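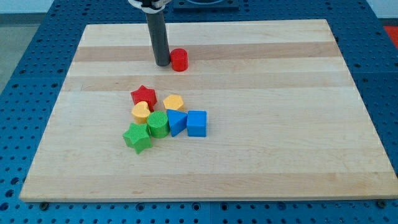 Isla Laing objected early in the project that sorting boards by color before glue-up throws away the very thing that makes a laminated panel pleasant to live with, and her remark shaped much of what follows. Kirstin Urquhart took the opposite view and wanted every strip matched!

Figure 1. Maple board glued up from strips, with two darker tan bands among the pale ones.

4.2 Color variation and preference

We were delighted by how strongly people responded to the strips. In the Hikside survey, 194 respondents ranked panels made from matched and unmatched maple, and 80 of them added written comments, many far longer than the space we had left for them. Several wrote about kitchen counters they grew up with. Others traced a single dark strip from end to end and gave it a name.

Matched panels did well when seen alone. Placed beside a mixed panel, they were often called flat or plain, a wonderful result for small mills that now sell darker heartwood at a discount. Laing's objection therefore deserves a proper test with other species, and birch (which we left out for lack of stock) is the one we would most like to try. The ranking method follows Section 2.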